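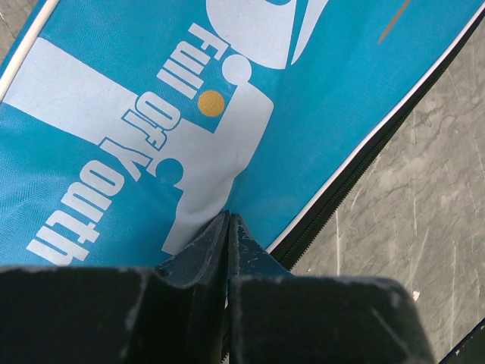
Figure 3. A blue woven fabric bag from the Saler households, printed with the words "Full of Youth".

4.2 Bags that are kept for their looks

We had expected, when we began visiting homes for the Firkent study, that people would hold on to a bag for its strength or its size, and many of them did say so. But once we sat down with them and went through the cupboard under the stairs, or the hook behind the kitchen door, the talk turned very quickly to colour and to words. Of the 3449 bags we recorded, 1668 carried printing of some kind, and these were the ones that people could tell us a story about - where it came from, which cousin brought it, what it had once been full of.

The bag in Figure 3 is a good example of the brighter sort. The cloth is turquoise-blue with a fine crosshatch to it, and the slogan is laid in bold white letters over a large white figure, so that words and drawing share the same space. Slogans like this one, cheerful and rather general, were often read aloud to us with a smile, and we came to look forward to them.

In Lopes, 403 of the printed bags were used for storing other things at home, mostly bedding, spare wool and children's clothes waiting for the next child, and 30 were folded away and not used for anything at all. Their keepers were quite firm that they should stay where they were. We return to these in Section 5, together with the smaller group from Urkorard, where folding was done rather differently.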